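Demonstration by hand and by remote control

Showing a robot a task, also called teaching by demonstration, is the practice of getting a machine to do something by doing it with the machine's own arms while its joints and cameras are recorded. It is the main alternative to writing the motion out as a program, a method that works very well for car doors and very poorly for dishcloths. The recorded runs are called demonstrations or episodes. The person who makes them is called the operator, the teacher, or, late in the afternoon, other things.

Two forms are in common use. In hand guiding, the operator takes hold of the arm and pushes it through the motion. In remote control, or teleoperation, the operator moves something else (a second arm, a pair of handles, a glove, a game controller) and the robot copies it.

Hand guiding

Hand guiding is the older form and the easier one to explain to visitors. The motors are set to hold up the arm's own weight and nothing more, and the operator steers it by the wrist. Forces come straight back to the hand, so a peg that jams in its hole is felt at once. The drawbacks are well known. The operator's sleeves get into the camera views, and a model trained on such views may conclude that sleeves are part of the job. Guiding two arms at once takes either two people who get along or one person with an unusual reach.

Early teaching of this kind was little more than playback. Paint-spraying arms were led through a pass by a skilled painter and then repeated it exactly, whether or not there was anything in front of them to paint.

Remote control

In the leader and follower arrangement, the operator holds a light pair of arms, the leaders, and a sturdier pair, the followers, does the work. The leaders usually share the joint layout of the followers, and this saves a good deal of arithmetic and some bruised furniture. Most low-cost sets give no sense of touch. Operators learn to judge grip by eye, and new ones squeeze everything as though it were about to escape.

Handles tracked in space are cheaper to build and quicker to learn, but they allow the operator to ask for poses the arm cannot reach. Different systems deal with this differently. Some stop, some slow down, and some take the elbow on a scenic route.

The delay between the operator's hand and the robot's is called latency. At 80 milliseconds most people cope without noticing that they are coping. With longer delays they fall into a habit of moving, waiting and moving again, and the habit goes into the recording along with everything else. Trained robots have been seen to pause thoughtfully before picking up a cup, having learned it from somebody with a bad connection.

The Gendar sessions

A fair picture of the daily work comes from the Gendar household set, recorded at a workshop in Grarnthorpe under Severin Hubmann and Fernanda Figueiredo. Its two-armed rig, Ninia, was driven through laundry, tidying and table chores until 3000 episodes had been made, of which 2372 were kept. The rest were thrown out for dropped items, stalled arms, and one long August afternoon in which the clock on a wrist camera had wandered off by itself.

Hubmann wrote the operators' handbook, which began as a single page and grew by grievance. Its rules include starting each episode from the same rest pose, making no movement merely to look busy, and never fixing a mistake with a free human hand. Nuno Esteves, the fastest operator, was asked repeatedly to slow down. Eilif Hellström, the slowest, produced the runs that were used most in training, a fact he is said to bear modestly.

Quality and disagreement

Operators differ in style, and style is a nuisance. If one person always lifts a towel by the corner and another by the middle, a model that averages the two will reach for a spot favored by neither. Later training methods handle such splits better by choosing one way and sticking to it, a skill still uneven among operators.

Recoveries are a second point of argument. Figueiredo held that fumbles followed by a good correction should stay in the set, so that the robot learns what to do when things go wrong. Henrique Bragança, who cleaned the data, held that they mostly taught it to fumble. The published set keeps the recoveries in a separate folder, a compromise that pleased the person who named the folder.

Wrist cameras

A wrist camera travels with the gripper and looks along its fingers, giving a close view of contact that a fixed overhead camera tends to lose behind the arm. The price is a poor sense of the room. With the fingers clamped on the rim of a pink basin, the plastic takes up the middle of the view, while the second gripper, with its jaws on a yellow cloth at a wire basket, has to make do with the right-hand side.
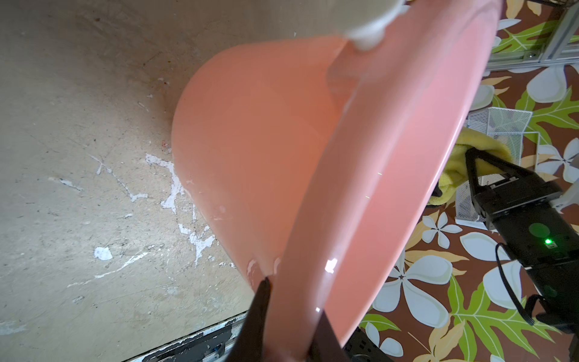
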